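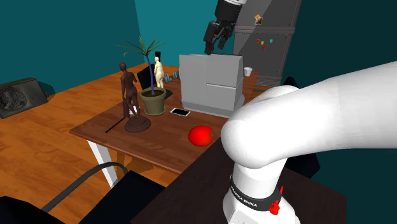

Figure 4.1 A simulated workroom with a white robot arm beside a desk

Chapter 4
Choosing a Simulation Kit

Before a college or small firm buys a robot arm, it will often license a simulation kit so that staff can plan tasks on a screen. This chapter reviews one such product, the Prorik Workroom Kit, offered by Molluvley under a yearly licence. The version studied is that of April 2019.

The kit supplies 32 furnished rooms and a library of 832 household and office objects. In Figure 4.1 an apple, a smartphone and a potted plant share the desk — ordinary items that differ greatly in shape and size, and so call for different grips. The base licence costs $2,849 and covers 30 seats. Support is billed separately.

Section 4.1 sets out the licence terms. Section 4.2 follows Toivo Oksanen's trial of the kit at Carrillo, where trainees programmed simple pick-and-place tasks. Section 4.3 compares the kit with the Restosico service, which is rented by the hour.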